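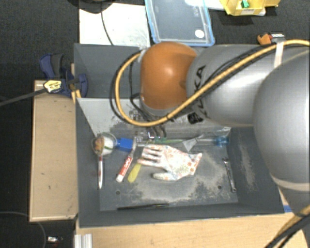
Picking cells at Flosgate: questions from staff

Updated 02/08/2025

The robot cells at our Flosgate site take mixed items out of a bin one at a time and pass them on for packing. These answers are for everyone who works on the picking floor, and for agency staff on their first shifts. Proltthorpe staff will get their own page when their cells are fitted.

Will I lose my job because of the robots?

No permanent post is being cut as part of this project. The agreement signed in March covers both sites. Some roles will change, and there will be fewer agency shifts at busy times. We would sooner say that now than have you find out from the rota.

What does the robot do, and what is left for us?

The arm reaches into the bin, grips an item and lifts it out. People still fill the bins, deal with anything the arm can't pick, check orders and pack them. Each operator looks after 2 cells.

Which items does it find hard?

Soft things such as work gloves, because they fold in a different place each time. See-through things, because the cameras can miss the edges. Thin things lying flat on the floor of the bin, pens above all. A wrench or a tube is usually easier. If you think an item should stay on manual picking, fill in a hard item slip and leave it at the Flosgate desk.

How should I fill a bin?

Tip items in gently and spread them by hand. Don't sort them into rows - the system is set up for a mixed bin. Open blades go to manual picking, with no exceptions.

The arm has stopped. Can I reach in and move something?

Not until you have pressed the cell stop and the light is steady amber. A still arm may only be waiting for its next instruction. If the same cell stops again within 11 minutes, call a technician and leave it alone.

Who are Amine and Motaung?

Amine is the name of the software that chooses the next item. Motaung is the firm that services the arms, cables and grippers. For a wrong pick, log it in Amine. For a loose cable, a worn hose or an odd noise, ring Motaung on the number beside the cell stop.

Am I being timed against the robot?

No. Amine records picks per cell, and those figures are not used in personal reviews. The old target of 200 picks an hour has been dropped for anyone working on a cell.

Do I get training, and is it paid?

Yes to both. It takes 7 hours, spread over two shifts, and you are paid your normal rate. You then work beside a trained operator until you are both happy for you to run a cell.

Does the pay change?

Cell operators move up one grade once they are signed off. Packing and bin filling stay on the present grade - the union has asked for this to be looked at again, and talks are still going on.

What if I don't want to work with the cells?

Tell your shift lead. Manual picking is staying for large and fragile goods, but places are limited and are given by length of service.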